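Traseck Road Atlas & Trip Log, spiral edition. Four out of five.

Quick one, I'm packing again Friday and want this up before I forget.

Bought it in July for the long loop out to Varville and back. Old atlas was falling apart, half of one state missing, coffee on the rest. The Traseck is two things in one binding: road maps up front, blank log pages in the back for miles, gas, stops, whatever. I take pictures of small town main streets and depots so I write down a LOT. Exit numbers, which side the light is on in the morning, where the restroom was.

The maps. Good. Clear, thick road lines, county names in a color you can read. State routes numbered often enough that you don't lose them at a junction. Farm roads are hit or miss. The one I take into Varville from the south just isn't there, so according to Traseck you go 14 miles out of the way. You don't have to. Turn at the grain elevator.

Scale changes from page to page, which got me twice. A thumb's width is one thing on the left page and something else on the right. Check the little bar in the corner before you tell your passenger "ten more minutes". Iñaki Cifuentes rode with me the whole way and he is still bringing it up.

Spiral binding is why I'd buy it again. Folds flat all the way back, sits on the seat, stays on the page. My old Egilsson was stapled and wanted to close itself at every red light. Egilsson has nicer city insets though, much nicer. Traseck gives you 13 of them and the downtown one-ways are mostly missing. I went around the same courthouse three times.

Log pages. 53 of them, one per day, so enough for a couple of years of weekends for me. Columns for odometer, time, place, notes. Notes column too narrow!! I write across the lines and ignore it. Paper takes ballpoint fine, gel pen smears, pencil is hard to read by dome light. There's a pocket inside the back cover for receipts. Holds maybe a dozen before it starts to bulge.

Cover is a coated card, wiped clean after a barbecue stop. Corners already curling. They say it holds up to 70 nights of camping or something like that on the sticker, no idea what that's suposed to mean, I sleep in motels.
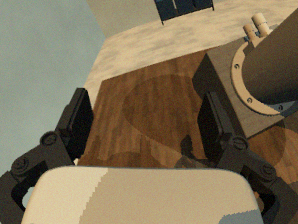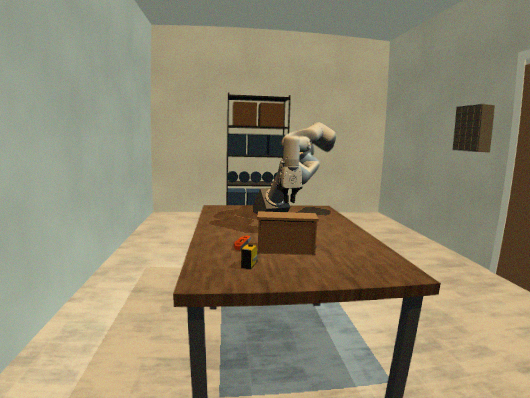
Compared to the Notach, which a lot of people on here like: Notach is smaller, fits a door pocket, costs less. But the type is tiny and I'm not pulling over to find my glasses every time the road forks. If you're young and drive a small car get the Notach. It also has mileage tables between towns in the back and the Traseck does not, wich is a strange thing to leave out of a book with an odometer column.

Phone people, I know. I use the phone too. It dropped out completely on the stretch west of Varville, no bars for most of an hour, and the atlas was on the seat already open to the right page.

Gripes: missing farm roads, skinny notes column, no mileage table, city insets. Also the index lists towns by county first so you need to know the county. I mostly do. Iñaki didn't and gave up on it.

Still taking it Friday. Going north this time, so different pages, will add to this if the river crossings are wrong.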